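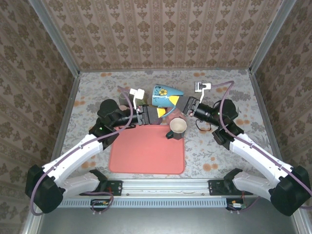

Baretholm Cups and Mugs: Data Card

Summary
Baretholm Cups and Mugs is a collection of short recordings of everyday drinkware being handled on a small tabletop. It covers mugs, paper cups and similar vessels, with attention to how they are picked up, tilted, turned and set down. The collection is maintained by the household objects group at Endmont and is released for research and teaching.

Contents
The current release holds 246 recordings. Of these, 103 involve a decorated mug, such as the teal mug with the yellow flower. The remainder feature plain mugs, paper cups and cups without handles. Each recording is accompanied by a one-sentence task description and a list of the objects in use.

Objects
Drinkware was bought secondhand or from general household stores. Items were selected for variety in rim width, body shape and surface decoration. Chipped pieces were excluded. Paper cups include types with an attached handle, which are listed separately from the plain type in the object list because they are grasped differently.
All vessels are empty at the start of a recording. No liquids are used in this release.

Setting
Recordings take place against patterned wallpaper and a floral floor covering. A salmon-pink square mat marks the usual placement area for the object. Other cups may stand nearby and are not always part of the task. Users who require uncluttered backgrounds should filter on the field "neighbors" in the object list.

Task types
Lift and return: a vessel is raised and put back on the mat.
Tilt: a vessel is held on its side or at an angle, with the rim turned away from upright.
Transfer: the contents of one vessel would be emptied into another. The motion is performed without contents.
Upright: a vessel lying on its side is placed on its base.

Annotation
Task descriptions were written by Anneli Jääskeläinen and checked by Bernd Eichhorn. Where the two disagreed on the name of an object, the more general word was kept. Thus "cup" appears in many entries for which "mug" or "tumbler" might also be accepted. A sample of 100 descriptions was reviewed a second time by Ditte Bech before release.

Known limitations
Glassware is not represented. Saucers appear in 25 recordings only and should not be treated as a category of their own. Handle direction is recorded at the start of each task and is not updated when the vessel is turned.

Changes in this release
Duplicate entries from the February release have been removed. The color term "blue-green" has been replaced by "teal" throughout.

Contact
Corrections to the object list should be addressed to Kerstin Hägglund at Endmont. Please give the recording number and the name of the object concerned.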